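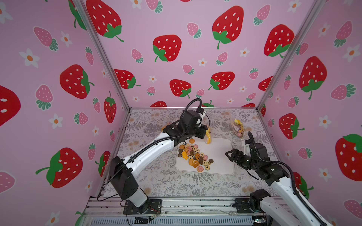
Skida issues safety notice on gripper fault in two-arm food handling cells

Flidport, 13 Jan 2018

Skida has today issued a safety notice to all operators of its two-arm tabletop handling cells, following a fault in the software that controls the grippers. Operators are asked to stop unattended running until the corrected software has been installed. Nobody has been hurt.

The fault came to light at the company's test site in Flidport, during a long trial in which the arms pick mixed biscuits and small snacks from a tray. After a short loss of signal between the wrist and the controller, a gripper opened while the arm was still moving. The item it was holding was thrown clear of the table. The same arm then carried on with its programme as if the item were still in place, and no alarm was shown to the operator.

A review of the trial records found the same fault 70 times in 4,000 picks. In most cases the item fell back on to the tray or the tabletop. In 2 cases the gripper closed again at full force before the arm had come to rest. Skida regards this second form of the fault as the more serious, as a person reaching in to clear a dropped item could have their fingers trapped.

The cells are designed to stop when the wrist signal is lost. The review found that the stop command was being sent, but that an update released in June allowed the gripper to act on an older command still waiting in the queue. The arms themselves, their mounts and their cabling were inspected and no defect was found in them.

"An arm that loses contact with its controller must hold still and hold its load until a person has dealt with it," said Ruan Matlala, Head of Product Safety at Skida. "In these trials that did not happen every time. We have withdrawn the update, and we apologise to the operators whose work will be interrupted."

The notice applies to 1,249 cells, including those supplied through the distributor Van Beek. Cells running the earlier software are not affected and may remain in use. The version number is shown on the start-up screen of the controller.

Operators of affected cells should take the following steps:

Do not leave a cell running without a trained person present.
Switch off power to both arms before reaching over the table for any reason, including to remove dropped food.
Throw away any food that has fallen outside the tray.
Report any unexpected opening or closing of a gripper to Skida, with the controller log if it is available.

Corrected software is being tested by Skonell, an independent testing firm, and will be sent to operators free of charge once that work is complete. Van Beek will contact its own customers directly. Where a site cannot install the software itself, an engineer will attend.

Theano Tsoukalas, Director of Testing at Skonell, said: "Our tests break the wrist signal on purpose, at many points in the movement and with many shapes of item. Biscuits are light and uneven, and a grip that is safe on one may be poor on the next. We will report on every shape we have tried."

Skida will publish Skonell's report in full. The trial at Flidport continues under supervision, using the earlier software.

Media enquiries should be addressed to the Skida press office, Flidport. Operators should use the service contact given in their supply agreement.

Ends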